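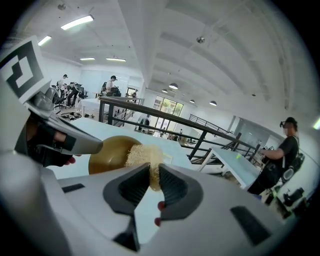
Loofah sponge and golden-brown bowl

Ticket: Fishfinder loses bottom below 41 feet
Status: Resolved
Opened by: Tibor Kovács
Assigned to: Pei-shan Tang
Boat: Gredell, charter, Flullham harbor

Reported: Bottom reading is steady at the dock and at idle. Underway at 11 knots the depth display blanks or repeats the last good value. Two halibut trips affected in June. Unit is a Stoltmont head with a transom-mount transducer.

Tang, 7:40 a.m.: Checked supply voltage at the head with engine running. Normal. Reseated the transducer plug, no corrosion on the pins. Fault still present on a short run.

Tang, 9:15 a.m.: Swapped in the spare head from the shop. Same dropout at the same speed, so the head is cleared. Reset gain to auto and turned off interference rejection – no change.

Kovács: Should mention the transducer was knocked on the trailer this spring. Kicked back up and I snapped it down again.

Tang, 1:30 p.m.: Boat pulled. Light growth on the transducer face, cleaned with a soft sponge and dish soap. Do not use a scraper or solvent on the face. Bracket was 4 degrees nose-up and the lower edge sat above the hull line. Aerated water was passing over the face at speed.

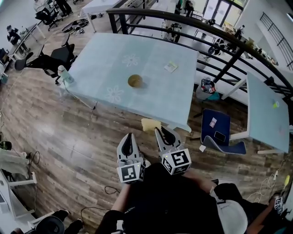 Yellow sponge on the floor near the blue table

Tang, 3:05 p.m.: Lowered bracket one hole, leveled, torqued both bolts and sealed the old holes. Sea trial with Hok-lam Wu aboard: bottom held to 3,000 rpm, deepest reading 96 feet.

Kovács: Ran the outside reef this morning, no dropouts. OK to close.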